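Popular Music in Small Places
Handout 3: How a band holds together (and how it doesn't)
Tutor: Mireille Hamdan

Last week we looked at venues. This week it's the bands themselves, and I've been looking forward to this one all term, because we finally get to play some records loud!

Our main case is Brenitz, the four-piece from Nendley who began as a school covers act and ended up with two albums and a tour van that kept dying on them. Please listen to both albums before the seminar. The first, Shboul, was recorded in a single weekend and you can hear it – the drums spill into every microphone, the singer coughs before track two, and it's wonderful. The second, Rultura, took most of a year. Listen for what changed: the bass is much further forward, the songs are longer, and the backing vocals have gone almost completely.

Why did they go? Walid Abou Jaoude, who played guitar and sang most of those harmonies, left in the April before recording began. The band never replaced him. They rewrote the parts instead, so a line he used to sing often turns up on the keyboard. Track four is the best place to catch this.

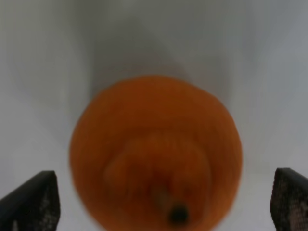 It helps to think about songwriting credits at this point. On the first album every song is credited to the whole band, whoever brought in the tune. On the second, names appear against individual songs. That's a tiny change on a record sleeve and a huge one in a rehearsal room! Credits decide who gets paid when a song is played on the radio, and they also say something about whose band it is.

Money, briefly. Shboul had a pressing of 1060 copies, sold mostly from a table at gigs. The band played 74 shows in the year after it came out, some 60 of them within an hour's drive of home. Compare this with the touring map in Handout 2 and think about who was turning up.

Terms to know: split credit, session player, pressing, support slot, rider.

For the seminar
Choose one song from each album and write a page on how the parts fit together. You don't need to read music. Say who is playing, who drops out and when, and what that does to the song.
Bring headphones. Bring a local record of your own too if you have one, any style at all, and we'll try to get through as many as we can in the second hour.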